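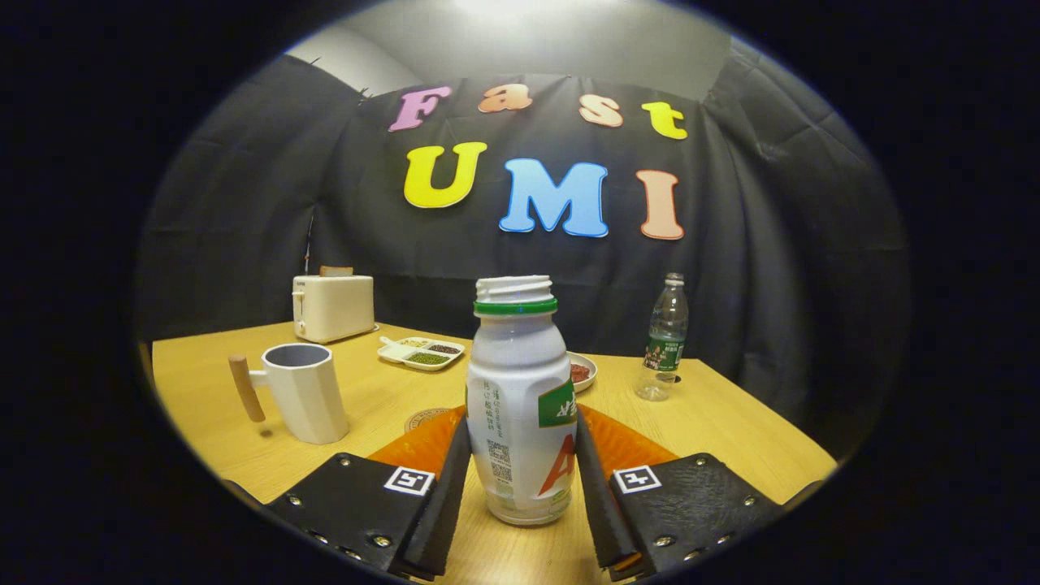 Giving up the 3 pm coffee, week four

Ok quick one, I have to leave in twenty minutes and the laundry is still in the machine.

So. Day 29 without afternoon coffee. Mornings I still have my two cups, I'm not a saint. But nothing after lunch. It started because I was lying awake until 2 am most nights in January, staring at the ceiling, doing math about how much sleep I'd get if I fell asleep right now. You know the math.

First week – awful. Headache behind the left eye every day by 4. Snapped at everybody. Ate a whole sleeve of crackers standing up in the kitchen, twice. Second week the headaches quit but I was so slow in the afternoons I read the same email five times and still replied to the wrong person. Sorry again, Eskil.

Third week, something shifted. Asleep before midnight. Not every night, but most. And I woke up before the alarm, which hasn't happend since we moved to Lomthorpe.

What I do at 3 now

Needed something in my hand, that was the main thing. Things I've tried:

Hot water with lemon. Fine. Boring by day three.

Little drinkable yogurts and milk drinks, whatever the corner store has. Better than I expected, they fill the gap until dinner. Too sweet some of them. I go through phases.

Decaf. No. Tastes like the memory of a coffee and makes me want the real one.

A walk. Best one by far, when I do it. Down Rustad Street to the bridge and back, 3,000 steps if I take the long way by the school. When it rains I don't go and then I'm cranky, so it isn't a perfect system.

The money thing

Eskil Sjöberg (my brother in law, runs spreadsheets for fun) worked out what I was spending at the Mestar cafe downstairs from the office. Afternoon latte plus the bun, because there was always the bun. He sent me the yearly number with no comment, just the number. 2,199. Dollars!! I thought he'd typed it wrong. He had not. I made him show me the sheet.

I still miss the bun more than the coffee tbh. Cardamom, and they warm it up for you.

Stuff people asked last time

Did I taper? No, cold turkey. Wouldn't do it that way again, go down to half a cup first.

Green tea? Has caffeine, and for me even that after lunch is too much. Your mileage etc.

Do I dream more? Yes and they're terrible. Last night I was late for a ferry and had to pack sixty pairs of shoes. All left feet.

Am I doing it forever? Dunno. I said 60 days and then I'll see. We're at my sister's in Skendov for a weekend before that and she makes coffee after dinner, in the small cups, and I am weak. Might just have the one and report back on the damage.

Ok the machine is beeping. More next week, maybe with the cracker recipe if I find teh card it's written on.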